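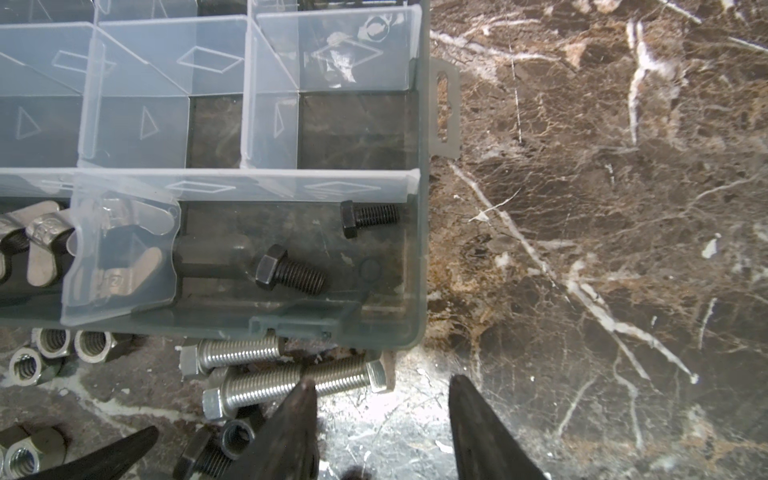 Gholamreza Jalali asked why the torque limit had gone down again. Shahla Golestani said Tredusach dropped nuts at 100 and held them at 54.

She kept the log by the shop door. Entry 1030 read: grip low, offset 2 mm, retry.

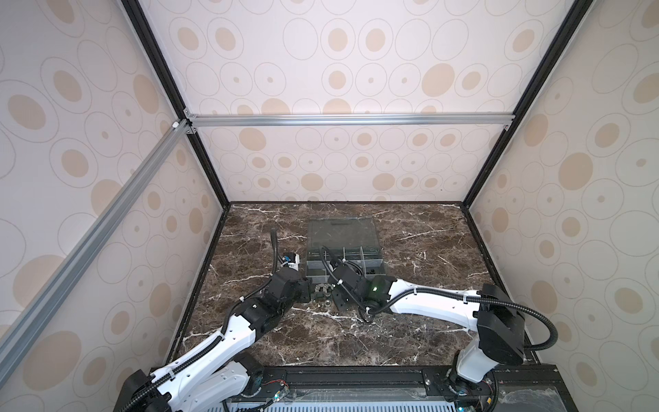

The sorting code had one rule she disliked. It treated every part as lost until it was in a cell. With the lid of the organizer open flat at the back, both arms had a clear way in, so she left the rule alone and changed the wait time.

"It's slow," Gholamreza said.

"It's set to slow." 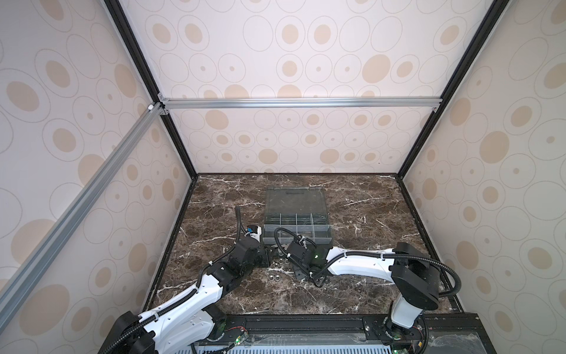 He pulled up a stool and read the log from the April entries on. At 54 she typed a new line and left the result column blank.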